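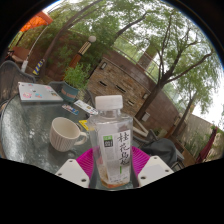 Food & Drink | Threads

Print this — E-mail this

Posted 11/05/2018 by Rocío Agudelo

Bottled osmanthus oolong, a thread. I have been drinking a lot of it out on the patio this month and I took notes.

The bottle is the one with the four big characters down the label, 桂花乌龙. Read from the top: gui hua wu long. Gui hua is osmanthus, the flower. Wu long is oolong. So the name tells you what you are getting, if you can read it.

I couldn't, the first time. I bought it at Henríquez, the grocery on the corner by my dentist, thinking it was plain oolong. Got it home and it smelled like apricots.

There was no apricot in it. That smell is the osmanthus. The flowers are tiny, and they go in with the leaves or get layered with them so the tea picks up the scent. People also put them in jelly, syrup and rice cakes.

Down to the last bit at the bottom of this one. Amber, a little orange. I like the color better when there's not much left. A full bottle looks browner.

Giuliana Urrego asked if it's sweet. Depends which one you buy. Some are unsweetened and some have quite a lot of sugar, and the fronts of the bottles can look very alike. Check the nutrition panel. If you can't read the language, look for the carbohydrate line, it's usually near the bottom and the number is still a number.

I go for unsweetened. With sugar it tastes like canned fruit to me. My brother-in-law would drink nothing else, so take that as you like.

Temperature. Straight from the fridge you lose most of the flower. I take it out 10 minutes before I want it. On a warm day I just carry it outside and forget it on the table while I do my e-mail.

Pouring it in a mug helps too. Wide top, more smell. I use the cream one with the ridges because it doesn't slip when my hands are wet. It came from a Rernilmont seconds sale and there were 3 of them once.

The patio table is glass with a ripple in it. Good for drinks, wipes clean, but terrible for writing by hand. Your pen drops into every dip. Put a magazine under the paper.

It also rattles if you set a mug down hard. Brayan Arboleda next door has mentioned this.

Somebody is going to ask about the stickers on the laptop. They're from all over. A couple came free with orders, one was from a street fair, and I don't remember where the pink ones started. I don't peel them off when they get scuffed.

OK, back to tea. You can make this at home for much less than the bottles cost. Several of you have asked how, so the next few posts are that.

You need dried osmanthus and a light oolong. Nothing dark or roasted. I tried it with a heavy roast in May last year and it tasted like toast with perfume on it.

Dried osmanthus should be yellow to orange-yellow and smell strong when you open the bag. If it's brown and smells like hay it's old. A small bag goes a long way. Mine is 50 grams and I'm not halfway down it.

Hot method: a teaspoon of oolong and a good pinch of osmanthus per mug. Water just off the boil. Three minutes, strain, taste. If it's weak put it back for another minute. Drink it hot or let it cool.

Cold method, closer to the bottled kind: two teaspoons of oolong and one of osmanthus in a quart of cold water. Lid on, fridge overnight. Strain it in the morning through something fine. The petals get through a regular tea strainer and then they float in your glass.

I use a paper coffee filter for that. Slow, but it works. Ibsa Derese uses a clean handkerchief and says it's quicker. I haven't tried it.

Don't leave the flowers in for two days. It goes bitter and a bit soapy. I did this with a whole jug and ended up pouring it on the hydrangea, which did not seem to care.

It keeps two or three days in the fridge once strained. After that the smell fades and you may as well have plain oolong.

On the bottles themselves. I wash them out and use them for the cold brew. The wide shoulders catch a bit of leaf if you don't rinse right away, so rinse right away. Cold water first, then a little dish soap, then leave them upside down with the cap off.

I don't put anything hot in them. They're thin plastic and not meant for it. Hot tea goes in the Hellik jug and moves to a bottle once it's cold.

When a bottle starts to hold a smell it goes in the recycling. Caps too, where I live. Yours may want them separate.

Brayan Palomino wants to know if it has caffeine. Yes, it's oolong. Less than my coffee, enough that I stop after four in the afternoon. The flower doesn't add any.

He also asked where to buy it if there's no Henríquez near you. Any Chinese grocery with a drinks fridge is worth a look, and bigger Asian supermarkets often stack it by the case near the door. If you're asking at the counter, show them the characters: 桂花乌龙. My pronunciation got me a bottle of something with plum in it.

The plum one was fine, by the way. Saltier than I expected. Might do a thread on it.

Also for those asking, no, I haven't had the Grelamard osmanthus green tea. I've seen it on the shelf. If anyone has, tell me whether it's the sweet kind before I buy one.

Adding one correction to the cold method. I wrote two teaspoons of oolong, and that's for rolled leaf, the little pellets. If yours is the long loose kind use a heaped tablespoon.

Print this — E-mail this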